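Chapter 7
Moving Message Archives Between Phones

After reading this chapter you should be able to:
state the difference between a copy, a sync and an archive;
read the header of an exported message file;
choose a retention period for a shared archive.

7.1 Why messages are a separate problem

Text messages are stored in a database on the phone, and the layout of that database differs from one system to another. A picture file can be moved by hand and opened anywhere. A message thread cannot. It holds the text, the time sent, the time received, the sender's number and a pointer to each attachment, and the pointers stop working once the thread is taken off the device on which it was made.

Two methods are in common use. In a direct transfer, both phones run the same program and one reads the database of the other over a local link. In an export, the old phone writes the threads to a neutral file, and the new phone imports it later. Direct transfer is faster. Export leaves a file that can be checked before the old phone is erased — a point taken up again in Section 7.4.

The running case in this chapter is the Clenari export format, as used with the Pudent message reader. A Clenari file begins with a header of 157 bytes, followed by the threads in order of last activity. Attachments are kept in a second file with the same name and a different ending. If the two files are separated, the text can still be read, but each attachment shows as a blank entry.

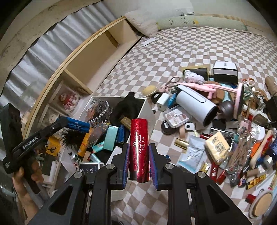 Bolger objects that a fixed header is a poor choice, and that a format meant to last should state its own header length in the opening bytes. The objection is sound, and Exercise 2 asks you to draft such a header.

7.2 Retention

The Wusthorpe case study keeps exported threads for up to 90 days on the shared drive. After that the text file is compressed and the attachment file is moved to offline storage.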